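Stop buying organizers. Get one bowl.

I mean it. The wooden kind, wide, shallow, thick rim so you can grab it with one hand while you're on the phone. No lid. No compartments. I've lived with compartments. The Ovinska drawer tray had 22 of them and I never once put the right thing in the right slot – I just stopped opening the drawer.

A tabletop wants very little on it. One bowl, one thing that's out because you're using it. The rest goes in.

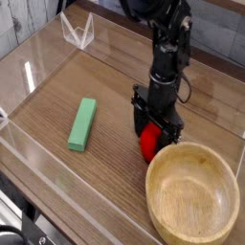

What goes in the bowl? Anything small that would roll or wander off. Red bit of fluff, keys, the odd sock. No sorting.

People hate that answer. They want categories. My sister-in-law has labels, and a label maker, and a box for the label maker. Fine. But watch how long it takes her to clear a table before dinner and then watch me. The big stuff – blocks, books – stays out til last, goes on a shelf, done. Small and soft goes in the bowl first.

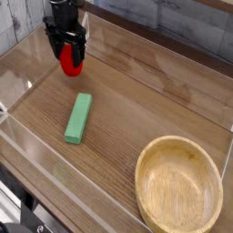
Camargo wrote in to say a bowl is only a junk drawer with better PR, and that by December mine would be overflowing. Fair point, partly. It does fill up. Thats when you empty it! A drawer hides the mess for years, a bowl tells on you in a week. I'd take the bowl.

And wood, please. I paid 31 dollars for mine, secondhand would be less. Plastic ones slide around and look like a dentist's waiting room. Pale wood sits nicely on a brown table, and doesn't nag you to match it with anything.

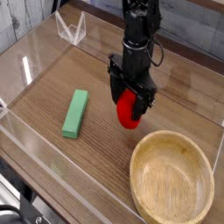

Welington Lins
Columnist, Home & Habits

One more thing, then I have to run. Don't buy a second bowl. The second bowl is how it starts agian – one for upstairs, one for the hall, then a Hekasell catalog on the couch with the corners folded down. One. When it's full, dump it out on the table and put things where they live.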